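Curdale Community Help – Arts, Framing and Commissions

Who holds the right to reproduce a commissioned portrait?
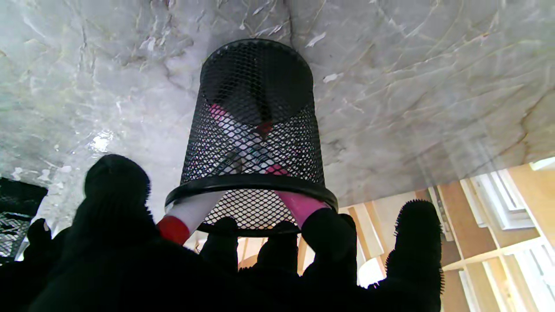

Posted by Troline Residents' Office, 9 March 2021

Our office commissioned a painted portrait of the building's former entrance hall from a studio in Ortuño. The work was delivered in October, and the final payment was made on receipt. We now wish to print 500 greeting cards bearing the picture, to be sold at the front desk. The studio has informed us that a separate fee is payable for this use. It was our understanding that the full price of the work included all rights to it. The order form is 2 pages long and makes no mention of copying or printing. We would be grateful for guidance on whether the fee is properly due, and on how such matters should be set out in future orders.

Flutedari Print and Frame

Ownership of a painting and ownership of the right to copy it are generally treated as separate matters. Payment for the work gives the buyer the object itself. The buyer may hang it, lend it or sell it. The right to make copies usually stays with the artist unless it has been passed to the buyer in writing. An order form that is silent on the subject will not normally be enough to transfer it.

The position may differ where the artist was an employee of the buyer at the time, or where a written agreement says otherwise. Emails exchanged before the order was placed should also be reviewed, as a promise made there may have some bearing on the matter.

We would suggest that your office write to the studio and request a license for the cards alone. The letter should state the number to be printed, the size, the place of sale and the period of use. A license limited in this way is often less costly than a full transfer of rights – and many studios will accept a printed credit on the back of the card as part of the terms. No cards should be sent to the printer until a signed copy has been returned. If the studio's terms appear unreasonable, advice should be sought from a lawyer who handles art or copyright work.

curdale_reader7

You paid for it, so it is yours. I had prints made of a pet portrait and gave them to family, and there was never any complaint.

Ortuño Road Art Club

The reply directly before this one should be treated with caution. The absence of a complaint does not establish a right, and cards offered for sale are likely to draw more attention than gifts.

With regard to future orders, our club adds a short paragraph to each commission form. It states who may copy the work, for what purpose, and whether a further fee applies. Both parties sign beside it before the deposit is paid. The studio's permission to show the finished work on its own website is recorded in the same place.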